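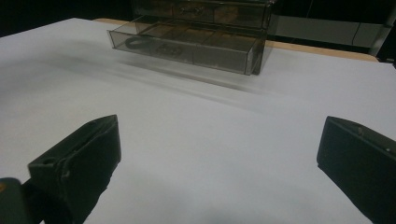
Langate Hand-Held Gripper Kit: planning and ordering

The kit is supplied to labs and workshops that want to record small handling jobs, such as opening drawers, sorting parts and clearing a bench, before they pay for an arm.

What to budget for

Hand-held gripper with two black fingers: £610
Spare finger pair with screws: £83
Pad set: £70
Delivery from our Selport store is charged at cost.

Most first orders are for two grippers and one spare finger pair. Pads are the part you will reorder. Allow for a new set after about 16 weeks of daily use, sooner if you work with sharp-edged parts.

Bench space

A plain table with a matt covering is enough. Leave room to move the gripper in from the front and for drawers to open fully. Household organisers and trays make cheap practice items and need not be in the same budget line as the kit.

Matching an arm later

The fingers also fit the Siliņa wrist mount, sold separately. Check the payload of your arm before ordering the mount. Customers using the older Grutville mount will need the adapter plate, so please mention this when asking for a quote.

Lead time

Grippers ordered by the end of February are sent in March. Spares are normally in stock.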